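Notebook, bench 3, Saturday, started 9:40

Carried over from Thursday's page: the hook rack is up. Ozan Akyol put it on the back panel with the short bolts from the Lamrani box, and it has held since. I hung a 254 g weight from each hook in turn and left each one for a few minutes. No movement at the bolts. The hooks are small, so anything with a thick handle won't go on, but keys, cords and the little brushes are fine. We have not decided what lives there permanently. For the moment nothing does, and I would like it to stay that way until the bedroom set is finished.

The bedroom set, for anyone reading this who missed Monday: Carleen Donnelly wants a small room layout with things a person would have within reach of a bed, plus a tray in the middle for whatever gets put away or brought out. The list so far is bed, bedding, alarm clock, tray, wall storage, and the three mice, which stand in for desk things until we get something better. She would like it ready for the Kunddale people in April.

10:05. Floor. Wiped down the beige surface with a damp cloth and then a dry one. There was a sticky patch near the middle left over from tape. Used a drop of dish soap, took two passes. Do not use the orange cleaner on it, Volkan Duman tried that on the offcut and it dulled the marble pattern. The offcut is in the drawer if you want to see the difference.

10:20. Wall panels. The plaid is very busy. I had my doubts about it when the sheets came from Jemer and I still do. Red things will get lost against it, so I am keeping red things out of this set as far as I can. The ladybugs on the bedding are small enough not to matter. The perforations are useful, though. A basket or rack can go nearly anywhere without drilling, and Ozan says he can move the rack in under ten minutes if we ask for it lower.

10:45. Basket. White wire, long and narrow, with compartments. Hung it on the left wall toward the back corner. I tried it farther forward first and my sleeve caught on it every time I reached in to place something. In the back it is out of the way, and it sits over the bed like a shelf would in a real room, so Carleen should be happy with that. It is left empty on purpose. When we do fill it, light things only. It sags a little in the middle if you press on it with a finger.

11:10. Bed. The toy bed with the light-blue slats, back-left corner. One of the side slats had come loose in the bin. Glued it with wood glue, clamped it with two clothespins, and gave it 40 minutes while I did the clock. Holds now. Please don't lift the bed by the slats. Lift it from underneath.

Bedding is the cream set with the bears. Carleen asked whether I should iron it. I put it in flat, then pulled it up toward the headboard by hand and let it bunch. A perfectly flat blanket looked like cardboard, and it also gives you nothing to get hold of. If she wants it made up properly I can do that in a minute. The other blanket, the gray one from Mostolance, is too long for this bed and I have put it back in the textile bin.

11:40. Clock. White twin-bell. Back-right corner, facing the middle. New battery fitted. The alarm lever is stiff and the bells are very loud in this room, so I have left the alarm off. Güven Ersoy is on the phone most mornings on the other side of the partition and has asked us once already. The short legs slip a bit on this floor. Tried a dot of putty under each one, it left a mark, took it off again. Will look for thin rubber feet.

12:15. Tray and mice. Tray goes in the center. The rim is shallow, but a mouse pushed against it stops all the same, I checked with all three. Batteries are out of all three mice so they don't wake up the laptop on the cart — that happened twice last week and it took Vitalii Boiko a while to work out why his pointer was jumping.

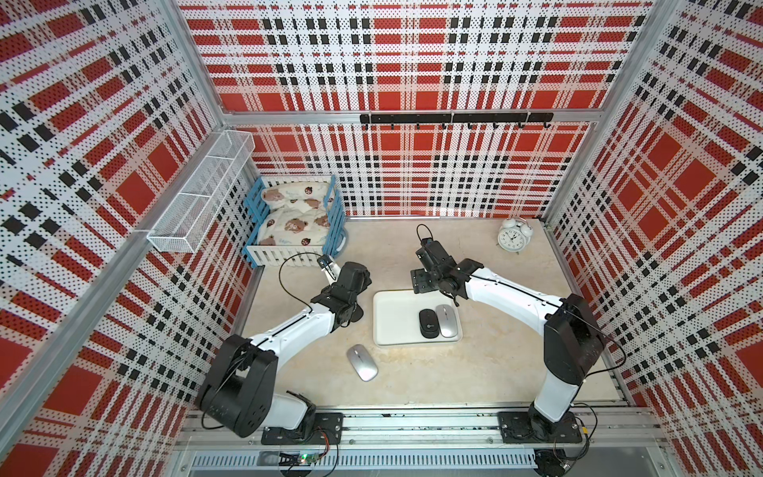 Bedroom set, layout A. Two mice side by side at the lower right of the tray, a third on the floor beside it, basket empty, rack bare.

Notes on layout A. The two mice next to each other are easy to tell apart, one black and one silver with the glossy gray top. The glossy one picks up fingerprints at once. Wipe it before every start, there is a cloth in the left pocket of the cart. I set them pointing the same way, up and slightly left. If you reset the layout, match that angle by eye. It does not have to be exact.

The middle of the floor feels a bit crowded compared to the back, and there is a good stretch of wall doing nothing. Layout B could move the clock onto something raised. Vitalii suggested a small nightstand beside the bed and I agree that would look more like a room. He has one in the dollhouse box at home and will bring it in. Needs to be no taller than 70 mm or it will get in the way of the basket.

1:30. After lunch Carleen came by and had a look. Her comments, as I wrote them down:

Likes the bed and the bears. Wants a second pillow if we can find one in the right size.
Thinks the mice are odd in a bedroom. Agreed, but they stay until the desk things come.
Asked about a plainer wall. I said the plain sheets are on order and the plaid stays until then.

Wall sheets: the order is with Jemer, white, same hole spacing. Volkan has the paperwork. The budget line is 2000 for all the room parts together and the sheets are the biggest piece of it, so no more small orders until that has gone through. If you need hooks or clips, look in the Lamrani box first, there are plenty left.

2:10. Swept up, clothespins back in the jar, glue cap on properly this time.

To do:
Rubber feet for the clock (me)
Nightstand (Vitalii)
Second pillow, or sew one from the leftover cotton (ask Carleen which)
Label for the textile bin, the old one fell off
Check the glued slat again on Monday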